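Trimcombe stores review - speaker notes
Sorting small items into open boxes
2022-11-23

Slot is 6 minutes. Leave questions to the end.

1. Background

Edport and Cavlow both moved from lidded tubs to open boxes in September. The Edport list ran to 156 small items: balls, push buttons, clips, odds and ends of cable. Lidded tubs were stacked and then not opened. Say this briefly, most of the room knows it.

2. Two boxes, two colours

The rule is one colour per group, with no written label on the box. Colour is read faster than text from across a bench. Straight sides, open top, boxes side by side at the front of the table.

Pause on the slide. Point to the pink box first: push-button unit with the green button, and the orange basketball-patterned ball next to it. Then the navy box to its right, with the small black-and-white soccer ball towards the far corner.
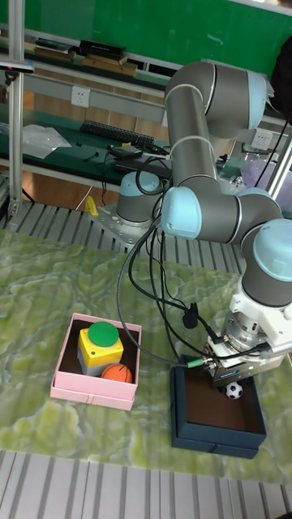
3. What to raise with the group

- Balls are split between the boxes. Ask whether they should be one group. Kettani keeps them together, Cavlow sorts by size.
- Both interiors are brown, so the colour code is carried by the outside only. Check that it still reads when a box is full.
- Round items roll to a corner. A liner with more grip is worth a trial - cost to be confirmed.

4. Next steps

Trial at Cavlow, 4 boxes on 2 tables, same colours as now. Item list to be frozen before the trial starts. Results go to Edport first, then to the Trimcombe stores page.

Handout is at the door. Spare copies in the blue folder.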